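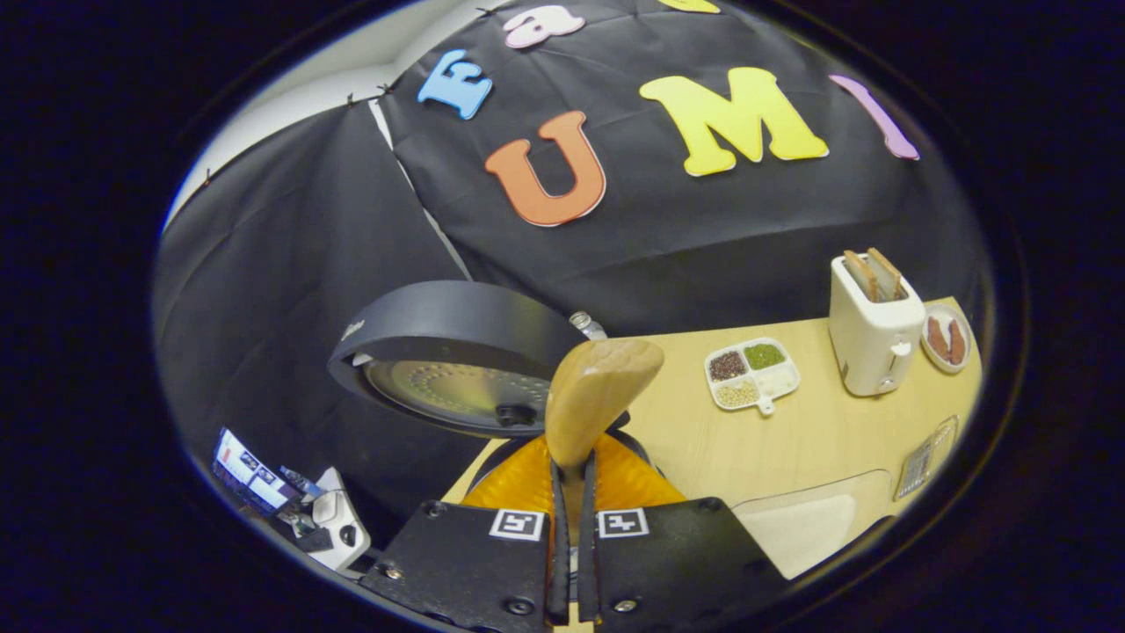 Extended warranty on a dishwasher, worth it?

hollowbrook
Posted November 10, 2018

Buying a Dreßler dishwasher to replace the one that came with the house. Store wants $177 for five years of coverage on top of the one year you get anyway. Salesman said the control board alone costs more than that. He also said the price was only good until closing time, so I walked out. Has anybody here ever come out ahead on one of these?

pennywhistle_77
If the price expires at closing time it wasn't a real price. Go back in December and ask again.
I've owned appliances for 30 years and bought one plan in all that time, for a Jatance washer. The door latch went. The plan didn't cover latches. Read what they leave out before you read what they put in.

gus_in_plostcombe
I'll disagree with that. We had the five year plan on our fridge and they replaced the compressor, no argument, took nine days. Would have been a lot more than $177 out of pocket. Not every plan is a scam.

pennywhistle_77
Didn't say scam. Said read it. And nine days without a fridge is a long time to eat out of a cooler.

gus_in_plostcombe
We had a second fridge in the garage.

hollowbrook
I asked to see the actual terms and he gave me a glossy folder with a smiling family on it. No terms. He said they get mailed after you sign up.

tallowgate
There's your answer then. Who pays for a contract they haven't read?
Put the money in a jar. If the dishwasher dies, you have $177 toward fixing it. If it doesn't, you have $177.

mikkel_o
I did repairs for a shop called Griltotetti until it closed, so take this for what it's worth. Most dishwasher calls I went on were a clogged filter, a drain hose, or a float switch. The part for that last one might be $40. The plan company paid us late and argued over every visit, and a lot of shops quit taking their work. So check who will come out to your house before you check the price.
- Mikkel Oddsson

gus_in_plostcombe
Boards do fail though. You can't tell me they don't.

mikkel_o
They do. I replaced plenty. I'm saying it wasn't what I spent most of my day on.

tallowgate
Also check your credit card. Mine adds a year to the maker's warranty if you put the whole purchase on it. I haven't had to use it, so I can't say if they pay up or just send you forms.

pennywhistle_77
My bet is forms.

hollowbrook
Called the store and asked who does the service out here. They put me on hold and then gave me a number that goes to a voicemail box - full. I'm skipping the plan. Still buying the dishwasher, probably somewhere else.

gus_in_plostcombe
Fair enough. I'd still buy one for a fridge.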